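How to ripen supermarket mangoes without losing half the box

By Savita Goel
Posted 2nd February

Every January I buy a tray of 16 mangoes because it's cheaper per mango, and every January I end up eating a good many of them over the sink at ten at night while swearing at the rest.
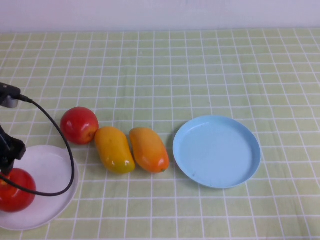 The trouble with a tray is that it all comes good on the same afternoon. What you want is a queue. The method below took me several summers and one very unpleasant fruit drawer to work out, and it needs nothing fancier than paper bags and a fridge.

Step 1. Sort by feel
Forget colour. Some varieties blush while they're still hard as a cricket ball, and others stay greenish right up until they collapse. Hold each mango in your palm and press gently near the stem with the flat of your thumb. Don't poke. My neighbour Lorne Kennedy pokes, and you can tell which ones he's been at by Tuesday.

Make three groups: hard, giving slightly, and ready now. Anything with a weeping spot goes straight to the chopping board.

Step 2. Leave the hard ones alone
Hard mangoes belong on the bench, out of direct sun, in a single layer with the stems facing down. Do not put them in the fridge. Cold stops an unripe mango in its tracks, and it may never get going again. You'll be left with something the texture of a wet candle and roughly as sweet.

Turn them every couple of days if you remember. I don't, usually.

Step 3. Bag the ones you want next
Pick out however many you'd like to eat in the next few days and put them in a paper bag with an apple or a ripe banana. Fold the top over loosely. Ripe fruit gives off ethylene gas, the bag holds it in, and the mangoes take the hint. Check daily. In a Brisbane summer 2 days is often plenty, though in a cold kitchen in Hobart you could be at it for most of a week.

Plastic bags trap moisture and grow things. I once bought a vented ripening box from a firm called Pritley, which worked exactly as well as a paper bag and took up half the pantry. It now holds pegs.

Step 4. Stop the clock
Once a mango gives to a light press and smells sweet at the stem end, it can go in the fridge, where it will hold for up to five days. Take it out half an hour before you eat it. Cold mango tastes of not very much, and you've paid for the flavour.

Step 5. Deal with the surplus
You will still have too many. Slice off the cheeks, score, scoop, and freeze the cubes flat on a lined tray before tipping them into a container. Skip the tray and you'll have a single orange brick that has to be attacked with a bread knife - ask me how I know.

Frozen cubes keep for several months and are good in lassi, smoothies and anything with lime. They thaw soft, so don't plan on a fruit salad.

A few things that don't work
Microwaving. It makes a hot unripe mango.
Burying them in rice. Fine, if you like washing rice dust off mangoes, but no quicker than the bag in my kitchen.
Keeping the apple in there for a fortnight. It goes floury, and somebody will eventually find it in a lunch box and raise the matter at dinner.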